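I went looking for a bread basket in August, after the old one finally shed its handle into the soup, and ended up with the Stokitz woven one in dark brown. It cost less than lunch, so my hopes were low!
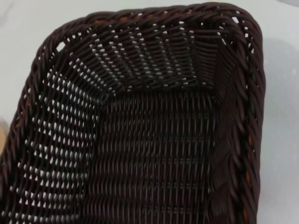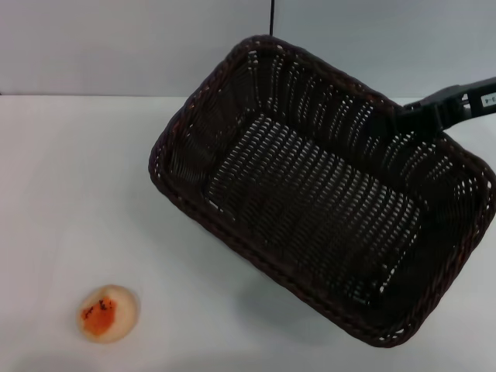 The dark brown weave and the braided rim.

First, the good stuff. It wipes down in seconds, crumbs and all, and it goes with every plate I own (which is saying something, as I inherited most of them from three different aunts). I've used it nearly every day for rolls, then clementines, then the mail – it's that kind of basket.

Now the grumbles. Crumbs fall through, so you'll want a napkin in the bottom if you're fussy about the tablecloth. Flour is worse. I took it to Frida Þórarinsdóttir's on Wednesday with a seeded loaf and left a neat little trail from her door to the table, sorry Frida.

I also tried the Prunar one my sister swears by. Prettier, yes, but it scratched my sideboard and I sent it back. The Stokitz stays. I'd give it four stars, and I'm already eyeing a second one for the bathroom.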